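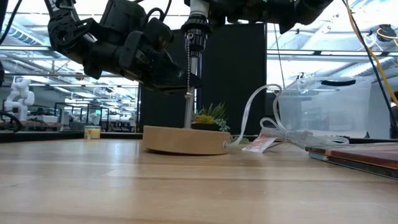 Thieves hit storage yard in Halov, 35 units cut open overnight

Filed under: Crime & Courts | Local

12 comments | Share

HALOV - Police are looking for at least two people after locks were cut on 35 storage units at the Steler self-storage yard off Clavach Road. Happened sometime between midnight and 4 a.m., according to the sheriff's office.

A driver making an early delivery next door saw the back gate hanging open and called it in. Deputies found a section of chain link peeled back near the drainage ditch and a row of roll-up doors left half raised.

Still no full list of what was taken. Power tools, two generators and a set of truck tires so far, plus some jewelry one renter had boxed up during a move. Furniture and household stuff was mostly dragged around and left behind.

Investigators say the gate keypad was not used. They are going through video from the yard and from Maruyama Auto Glass across the street, where a camera picked up a light-colored van with no front plate. The van was parked with its lights off for 17 minutes, then left heading north towards the highway.

No arrests. No word yet on wether the break-in is tied to a smaller one at the same yard in February, when 4 units were opened and a motorcycle was stolen. The bike was later found in a creek bed, stripped.

Steler said in a statement that it has hired an overnight guard and is replacing the damaged locks at no charge. Renters on the east row are being asked to come in with ID and go through their units with a deputy. The office is staying open until 7 p.m. all week for that - bring reciepts or serial numbers if you have them. Anyone who can't get there should call the front desk before clearing anything out.

The sheriff's office also wants to hear from anybody who was offered cheap tools or a generator in the past few days, online or in person. Tips can be left without giving a name.

Story will be updated.

Tags: burglary, Halov, sheriff, storage units

Contact the newsroom | Terms of use | Back to top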